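Perguntas frequentes – Biblioteca de Brinquedos Pririmdale

Como funciona o empréstimo?
Cada família inscrita pode levar até três brinquedos de cada vez, por um período de 21 dias. O levantamento e a devolução fazem-se ao balcão da sala Irnitz, no rés do chão.

Quanto custa a inscrição?
A quota anual é de 40 euros por família, independentemente do número de crianças. Não há caução, exceto nos conjuntos grandes de construção e nos triciclos.

Quantos brinquedos existem no catálogo?
O catálogo tem 3,106 artigos, dos quais 815 são jogos de tabuleiro. Os restantes dividem-se por puzzles, construção, faz de conta, música e brinquedos de exterior. 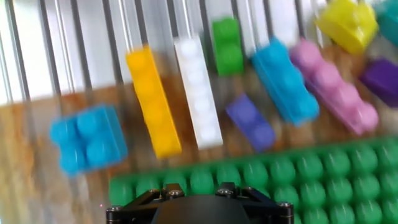

Posso renovar um empréstimo?
Cada artigo pode ser renovado uma vez, por mais 21 dias, desde que não esteja reservado por outra família. A renovação pede-se ao balcão ou por correio eletrónico, até à véspera da data de devolução.

E se faltar uma peça?
Avise no momento da devolução. Todas as caixas trazem uma ficha com a lista do conteúdo, e pedimos que a confira em casa antes de entregar. As peças pequenas perdidas não são cobradas na primeira vez. Se faltar uma peça sem a qual o jogo não se pode usar, a família paga a substituição ou entrega um artigo equivalente.

Como devo limpar os brinquedos antes de os devolver?
Basta um pano húmido com detergente neutro. Os artigos de pano lavam-se à máquina, a 40 graus, e devem vir bem secos. Não use lixívia nem álcool em superfícies pintadas.

Há brinquedos para bebés?
Sim. Estão nas estantes baixas, com etiqueta amarela. Os conjuntos com peças pequenas têm etiqueta vermelha e só são emprestados a famílias com crianças a partir dos três anos – ou a adultos, que também se podem inscrever.

É possível usar os brinquedos no local?
Sim, a mesa Bozsik está disponível durante todo o horário de abertura e não exige inscrição. Arrume tudo nas caixas antes de sair. 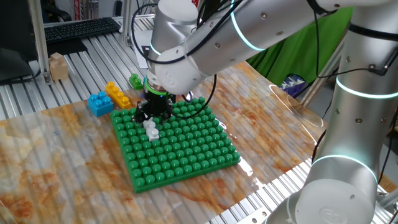 Base verde quadrada sobre tampo de padrão marmoreado.

Aceitam doações?
Aceitamos brinquedos completos e em bom estado. Não recebemos peluches, cadeiras de automóvel nem artigos elétricos sem manual. O que não entrar no catálogo segue para a feira de trocas Dondari, que se realiza em dezembro.

O que acontece se me atrasar?
Há uma tolerância de três dias. Depois disso, a família fica sem poder requisitar durante tantos dias quantos os de atraso. Não cobramos multas.

Posso reservar um artigo que está emprestado?
Pode, até ao máximo de dois. Quando o artigo chega, enviamos uma mensagem e guardamo-lo durante cinco dias úteis.

Página atualizada em outubro de 2018.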